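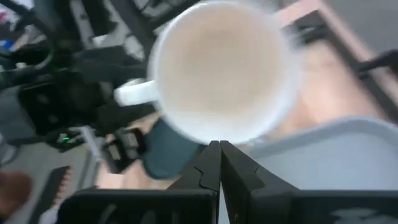

Itziar Villalobos wrote in to ask whether the Multus would finally let her play her old cartridges on the living room TV without everything looking like it was smeared in butter. Yes, Itziar, it will! She also wanted to know if it's any good for two players on the couch, and I'll get to that, but the short version is yes again, with one catch about the ports.

Jaltard Multus Retro Console
In stock
Ships from our Ircombe store
Rated by 5 customers

I've been selling secondhand games and the boxes that play them for a long time now, and I get grumpy about retro consoles. Most of the ones that come through the shop are a cheap board with a folder full of games on it (often games that have no business being in there), and the sound is half a beat behind the picture. So when the first Multus turned up I left it in its box for most of a week. Then I plugged it in on a slow evening to test the menus and lost the entire night to a platformer I hadn't finished as a kid. I still haven't finished it. The ice level is just as mean as I remember.

What it does

The Multus reads your own cartridges. You push one in the top slot, it takes a few seconds to have a look at it, and then the game comes up on your TV over HDMI. It covers the 8-bit and 16-bit systems most people ask me about, and you pick the system from the menu if it doesn't guess right by itself. It guesses right nearly every time. The exceptions in my pile were a couple of imports with worn contacts, and a wipe with a cotton swab sorted out one of those.

There are no games built in. I know that puts some people off, and if you want a stick with thousands of titles on it then this isn't your machine. I like it better this way. You end up playing the thing you put in the slot instead of scrolling for half an hour and going to bed.

The picture

You get three ways of showing the picture: sharp pixels, soft pixels, and a scanline mode that tries to look like an old tube TV. I leave mine on sharp with the scanlines turned down low. Please, please set the aspect ratio to 4:3 the first time you switch it on, because it comes out of the box stretched wide and every character looks like they've been sat on. It's under Display, second page down, and it remembers after that.

If your TV has a game mode, use it. Trefor Landeg brought his Multus back complaining that the jumps felt late, and we hooked it up in the shop with game mode on and it felt fine. He took it home again.

Controllers and the port thing

One wired pad comes in the box. It's light but the D-pad is really good, clicky without being loud, and I can do diagonal moves on it that I can't do on much pricier pads. The cable is long enough for my couch, though I do sit closer than my mother would have liked.

Okay, the ports. There are 2 on the front and they take the Jaltard pads only. If you want to use original controllers you need the adapter, sold separately, and you need one for each player. I wish they'd put the old style sockets on the front and been done with it. The USB port on the back takes most ordinary USB pads, so for a cheap second player that's the route I'd go (and it's what I told Itziar).

Saving

You can save anywhere, 200 slots in total, shared across all your games. Each one gets a little picture so you can tell which is which. Saves made inside the cartridge itself are left alone unless you tell the console to write to it, and it asks you first. I'd still back up anything you care about to a memory card. Old batteries die when they feel like it.

Updates

The September update fixed the crackle in the menu music and added button remapping, and everything we ship now has it already installed. If you bought yours before then, you put the file on a memory card, pop it in the side and hold Start while you power up. Don't pull the plug during this. It looks frozen for a bit and then it carries on.

In the box

Multus console
One wired controller
HDMI cable
USB power cable (no wall plug)
Printed quick start sheet
Dust cover for the cartridge slot

Order code: JM-798

What customers said

Meirion Yorath: Great picture, easy to set up. The dust cover feels flimsy and I've lost it twice already. Kids have taken over the racing games.

Morfudd Pugh: I wanted it for one puzzle game and it plays that one perfectly. The fan is silent because there isn't a fan. Gets a little warm underneath after a long session.

Ifor Mathias: Would have been five stars with proper controller sockets. The adapter works okay but it's one more thing dangling off the front.

Goes well with

Humphreys Cartridge Cleaning Kit. Swabs, fluid and a soft brush for the slot. I use this on every trade-in before it goes on the shelf.

Jaltard Wired Pad. Same as the one in the box, in gray or black.

Multus Controller Adapter. One per player, see my grumbling further up.

Returns

If it doesn't get along with your TV, send it back in its box with all the bits and I'll refund you. Tell me which TV it was, too, I'm keeping a list. And if you've got a cartridge you're not sure about, email me the name before you order and I'll try it here if I have a copy. I've got boxes of the things, and any excuse to dig through them is fine by me!

Page last updated February 22, 2026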